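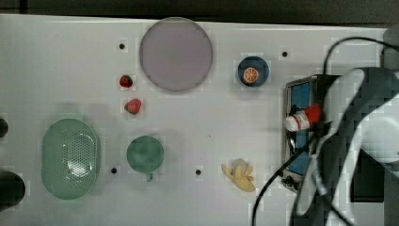 Home | Projects | Catalog | Reports | Contact

Mar 3, 2018
By the Stavthorpe Sound Archive

Progress report: Trernitz live tapes, second period

Transfer of the Trernitz concert reels is on schedule. The collection holds 200 reels, and all of those recorded at the Stovow hall have now been digitized and checked against the track sheets. The Čierny reels are next.

Two problems came up. The first is tape speed. 10 reels were recorded on a deck that ran slow, and the songs play back sharp. Pitch was corrected from the organ, which stayed in tune across the whole set – the guitars did not. Uncorrected transfers are kept alongside the corrected ones.

The second is song titles. Several live tracks are listed under working names that differ from the released versions. Both names are entered in the catalog, with the released title first.

Mastering of the live EP has started. It will carry three concert tracks and one studio outtake, in a pressing of 2000 copies. Side 2 needs a new fade, as the original applause ends abruptly on the reel. Test pressings are due in August.

Spending is within the grant. The unspent part of the travel line has been moved to tape boxes and labels, as agreed – no further funds are requested for this period.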